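4.2 Comparison of finger pads on thin fabric

The second set of trials compared two finger pads on the same hand-held gripper body: the flat silicone pad supplied with the Clokier kit and a ribbed rubber pad made by Stestach. The linkage, finger travel and camera mount were left unchanged, so any difference between the two conditions should come from the pad alone. Each pad was used for 50 grasps per garment class, and a grasp was scored as held if the fabric stayed between the fingers through a 3 s lift.

Trials were run in furnished bedrooms instead of on the lab table used in Section 4.1. A soft support gives way under the fingertips, which makes it harder to separate a garment from the layer under it. Garments were left overlapping where the operator found them that way. The operator was told to approach a hem or cuff first and to use a fold in the body of the garment only if no edge could be reached. Figure 3 shows a hem grasp of this type.

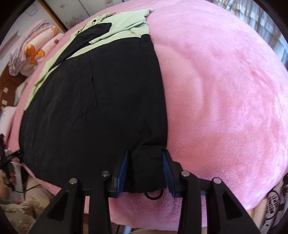

Figure 3. Hem grasp on a black nylon garment with the ribbed pads, seen from the gripper camera. The support is a plush fleece blanket.

The wide-angle lens keeps both fingers and most of the work area in view, at the cost of strong bending toward the edges. We did not correct for this before training. An early test with corrected images lost part of the outer field, and the Kwak controller gave no better results with them.

With the flat pad, 39 of the 50 nylon grasps were held. Most failures were slips along the hem – the fingers closed fully but the fabric slid out during the lift. The ribbed pad reduced slips on nylon, but on knit cuffs it sometimes caught loose threads, and those trials were scored separately. The full Harnitel set contains 1520 grasps over all garment classes, including the ones discarded for operator error. Per-class results for both pads are given in Section 4.3, together with the closing force settings.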